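The bus question, and other things I asked Haoran Xue

I should admit up front that I'd been trying to get Haoran Xue on the phone since February, and when he finally called back I was eating a sandwich in my car. So the first few minutes of my notes are pretty useless (there's mustard on them). But we ended up talking for almost two hours, and I've come away thinking about school buses more than I ever expected to.

Haoran runs transportation planning for the Iltby school district, where families can apply to any high school they like. On paper, anyway. He took the job after teaching ninth-grade math at Nemura High, and he still talks like a math teacher, stopping every so often to check I'm keeping up.

I asked him how a math teacher ends up in the bus office.

"I had first period," he said. "That's really the whole answer. I had kids who came in at 8:20 for a class that started at 7:50, the same kids every day, and I marked them tardy every day. Then I asked one of them how she got to school, and she took two city buses and walked the last stretch. She'd picked our school for the science program. She was missing the science program, because that was also in the morning!"

He started keeping a list. By the end of that year he'd talked the principal into letting him show it to the district, and the district, he says, was very polite about it and did nothing for a good while. Then the woman who ran the bus office retired and he applied.

What he found there surprised him. Iltby has 4,000 high school students, and 630 of them go to a school outside their own neighborhood. Everyone had told him that number was low because parents like to stay close to home. Some do, he said, and he has no quarrel with them. But he started calling families who had asked for an application and never sent it in, 200 of them over one summer.

"I thought I'd hear about grades, or football, or an older brother who went to the other school," he told me. "And I did hear some of that. Mostly I heard, 'How would she get there?' Over and over. One dad had driven the route himself at six in the morning to see if he could do it before his shift. He couldn't."

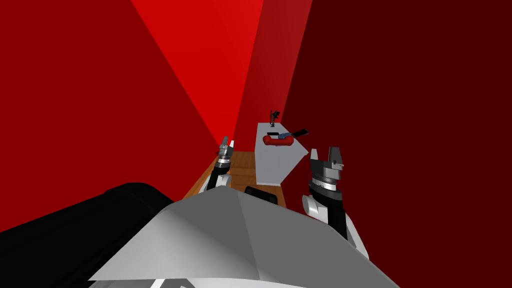 I told him that my own parents had done a version of this, sitting at the kitchen table with a bus schedule and a highlighter, and that I'd gone to the school down the street in the end and been perfectly happy. He laughed and said that was fine, that plenty of kids are happy at the school down the street, and he'd like them to be there on purpose.

So what did he change? Less than he wanted to. The big plan was a bus from every neighborhood to every high school, and he priced it out, and he won't tell me the figure because he says it still makes him feel ill. What he got was 3 express routes, all of them meeting at the old Zeng Street library, where students switch buses and fan out to their schools. (He wrote it as a numeral on the whiteboard for so long that the staff call it "the 3," like a subway line.)

The transfer was the part people hated. I asked if they still do.

"Some of them, sure. It's cold in winter, and if one bus is late then they're all late, because we hold them. I got a lot of email the first fall. I got an email from my own cousin." He went quiet for a second. "I'd still hold them. If you let the other buses go, the kid who loses is always the one with the longest ride, and that's who the whole thing was built for."

The routes are drawn up with a scheduling program called Eltuser, which he has opinions about. I'll spare you most of them. It's good at finding the shortest trip, he says, and bad at knowing that a particular corner floods, or that the crossing by the tire shop has no light and no sensible parent wants a fourteen-year-old standing there before dawn. He rides each route himself before school starts, in a folding seat behind the driver, with a pad of paper.

I wondered whether a bus can really do much about who goes to school with whom. It's a big question to put on a vehicle. He took his time with it.

"I don't think I can fix housing from the bus garage," he said. "People bought where they bought, or they couldn't buy at all, and the lines got drawn around them. What I can say is that if you offer a choice and the choice needs a car, then you've offered it to people with cars. You should at least write that on the form."

Did they put it on the form?

"They did not put it on the form," he said. They did add a page with the routes and the pickup times, in four languages, stapled to the front where it used to be a web address at the back. He's prouder of the stapled page than of anything else he's done in the job, I think. He brought it up twice.

Next he wants a late bus. The express routes leave right after the last bell, so kids who live across town can't stay for robotics or choir or extra help with algebra (you can guess which of those bothers him most). He's asked for one late run on two afternoons a week and was told to come back with a smaller number.

"Smaller than one," he said. "I'm working on it."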